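Ticket 256: Two-arm plug station stops during visitor rehearsal
Site: Stasurholm, demonstration room
Opened: 12/20/23
Priority: High (open day)
Status: Closed, one follow-up item

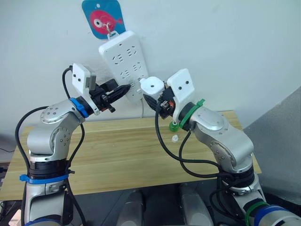 Reported problem

The station runs the Kernlow plug task: each arm takes a plug and inserts it into the power strip on the wall. In the rehearsal for the Grirnirdale visit, the left arm stopped short of the socket with a contact force fault. The operator cleared the fault and restarted twice. Second restart gave the same fault at the same point in the approach. Third run completed on the left and faulted on the right.

The task had passed on this station the previous afternoon with no faults. The only change on record is that the station was moved from the lab to the demonstration room and the strip was rehung on the new wall.

Requested: task running for the open day, or a decision to replace it with the sorting task.

Environment

Arms: two, left marked with a blue ring at the wrist, right marked with green. The software uses the same colors.
Cameras: one per wrist, plus head camera.
Control software: Calimlim, demonstration branch.
Target: white power strip, hung vertically from a hook on an adhesive hanger.
Table: pine-colored wooden top, moved with the station.
Strip supply: disconnected at the source for all tests below. It stays disconnected for the open day.

Log

Entry 1
Pulled the fault records. All left arm faults are the same code, contact force above limit during approach, before the insert step begins. The gripper had not opened and the plug had not been dropped. Right arm fault is a different code, target lost. Treating these as two problems until shown otherwise.

Entry 2
Checked arm homing. Both arms home correctly and repeat to the reference pin. Checked the base bolts after the move. All tight. Checked the wrist camera mounts by hand. No play in either.

Entry 3
Checked the grip. Left gripper closes on the black plug and holds it when pulled by hand. Right gripper does the same with the white plug. Grip force left at the default. Ruled out slip in the jaws as the cause of the left fault.

Entry 4
Ran the left arm alone at quarter speed with the insert step disabled. The plug tip reached the face of the strip and touched it on the plastic between sockets. The strip swung on its hook and the fault followed. The arm was going where it was told to go. The stored strip position was wrong.

Entry 5
Measured the strip against the stored pose. The old pose has it plumb. On the new wall it hangs with a slight tilt to the right. The stored pose came from the lab and was carried over in the station file when the station was moved. The checklist for moving a station has a line for table height and a line for lighting. It has no line for a target that is not fixed to the table.

Entry 6
Retaught the strip pose with the head camera, then refined it with the left wrist camera. Left arm alone at quarter speed: 21 inserts attempted, 19 completed. Both failures were contact faults and both came directly after a run in which the strip had been knocked and was still moving.

Entry 7
Added a settle wait before the approach. The wait ends when the strip position is steady between head camera samples. Reran the left arm at demonstration speed. No faults in the test set.

Entry 8
Moved to the right arm. Target lost is raised when the wrist camera cannot match the socket pattern for a set time. Played back the recorded images from the rehearsal fault. The match score drops as the white plug comes near the white strip in front of the white wall. In the lab the strip hung in front of a darker board. The black plug on the left does not show this drop.

Entry 9
Tried three changes, one at a time.
Raised exposure on the right wrist camera. Worse. The sockets washed out.
Lowered exposure below the starting value. Score improved and stayed above threshold until the last part of the approach.
Kept the lower exposure and told Calimlim to hold the last good match for the final part of the approach. Target lost fault did not return.

Entry 10
Swapped the plugs between arms as a check. With the white plug on the left and the original settings, the left arm raised target lost as well. The fault follows the plug and the background, and the right camera is fine. Swapped back. Copied the exposure and hold settings to both arms so that either plug can be used on either side.

Entry 11
Ran both arms together. First run stopped on the clearance check between the wrists. The two plugs approach the strip from opposite sides, and the retaught pose brings the wrists closer than the old one did. The check is correct and was left on. Changed the order so that the left arm inserts and backs off before the right arm starts its final approach. The cycle is longer by some 35 seconds. Accepted by the room lead.

Entry 12
Inspected the cable runs after the two-arm tests. The camera cables hang in wide loops at the wrists and the right side loop lies across the table. It did not catch in any run, but the path passes close to it when the right arm returns to rest. Added a waypoint to lift the right wrist before the return. Cables not retied, to avoid limiting wrist travel this close to the event.

Entry 13
Loose bottle caps from the sorting task are to be taken off the table before each plug run. Added to the operator sheet.

Entry 14
Full rehearsal with the operator script, both arms, demonstration speed. Completed with no faults. Repeated with the room lights switched to the setting used for talks. Completed with no faults. Repeated with people standing along the barrier. Completed, with one longer settle wait when the side door was opened and air moved the strip. Door to be kept shut during runs.

Cause

1. Strip pose not retaught after the move. The strip hangs free and its angle on the new wall differs from the stored value.
2. Low contrast between the white plug, the strip and the wall, with camera exposure set for the lab background.
3. Wrist clearance reduced by the new pose. Found during repair, not part of the original report.

Changes made

Strip pose retaught and saved to the station file.
Settle wait added before each approach.
Exposure lowered on both wrist cameras. Last good match held for the final part of the approach.
Arms insert in turn, left first.
Lift waypoint added to the right arm return path.

Instructions for open day operators

Start the session with the pose check. If it reports a difference, run the reteach before visitors are let in.
Do not straighten the strip by hand after the pose check.
If a contact fault appears, press hold, wait for the strip to stop moving, then resume. Do not restart the task from the beginning with a plug in the gripper.
If the same fault appears twice in a session, switch to the sorting task and add a note to this ticket.
Visitors may ask to hang the strip themselves. Allowed between sessions only, followed by the pose check.

Follow-up

Checklist for moving a station needs a line for wall-mounted and hanging targets. Assigned to the station maintainers, due before the Grirnirdale return visit. A second fixing point at the lower end of the strip was suggested. Left open, as the task is meant to show insertion into a target that can move.

Closing note

Open day sessions ran with the settings above. One contact fault in the first session, cleared with hold and resume. No target lost faults. Settings kept on the demonstration branch and not merged to main. Ticket closed, checklist item tracked separately.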